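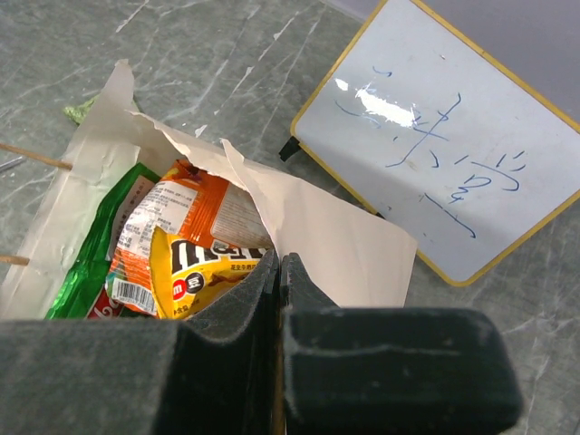 Can I close a paper bag of snacks once the top has torn?
Fold the torn part down on itself until you reach whole paper, then crease it hard and tape across the crease. If the tear runs lower than the tops of the packets, take the packets out and use a new bag.

Search tickets Enter keyword or ticket number

Ticket 71
Product: Prarnia paper snack bags, pack of 1000
Opened: 17 May 2023
Status: Closed

Problem as reported
We fill paper bags with mixed wrapped snacks for the Stoica front desk. Since the change to the Prarnia bags, some of them rip at the mouth during packing or when the top is folded over. The old Drero bags did not do this as often. We would like to know if it is a bad batch or something in the way we pack. We can send back the unopened bundles if needed.

First reply
Please check the following and write back:

- Are the bags opened by hand before filling, or pushed open with the first packet?
- Are the packets standing up or lying across the mouth?
- Where does the rip start, at a side crease or in the middle of a panel?
- Are the bags stored flat?

Customer update
Bags are stored flat in the carton, in the dry cupboard. We push them open with the first packet. Most rips start at a side crease near the top. Packets go in any way they fit. The long ones usually end up on a slant because the bag gets narrower toward the bottom. In the bag we looked at today the green package is diagonal against one side and the orange one goes diagonally across the middle. The purple one is tucked in beside the green, lower down. The mouth is wide and a bit crumpled. We have not tried to fold that one yet.
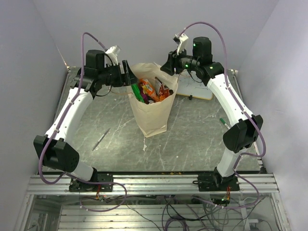
Step 1 - Open the bag fully before filling
Put a hand inside and press the side creases out all the way down. Pushing a foil packet into a half-open bag puts the corner of the packet straight into the crease, and the seal on those packets has a sharp edge.

Step 2 - Change the order
Small items first, at the bottom. Long packets next, standing on end and against the wide panels. Candy goes in last, in the gaps. If a long packet will only go in on a slant, leave it out and put it in a larger bag.

Step 3 - Leave room for the fold
The fold needs 2 inches of empty paper above the highest packet. Fold over once, crease, fold again. Do not pull the paper up to make it reach.

Step 4 - Test
Pack 3 bags this way and 3 the old way from the same bundle. Note any rips and where they start.

Customer update
Done. All 3 packed the new way folded without a rip. Of the 3 packed the old way, 2 ripped at the side crease, same place as before. We tried a few from the second bundle as well - no difference between bundles.

Resolution
Not a batch fault. No return needed. Customer will keep the Prarnia bags and order the wider Oria size in October for the long packets. Packing steps to be taped up over the bench.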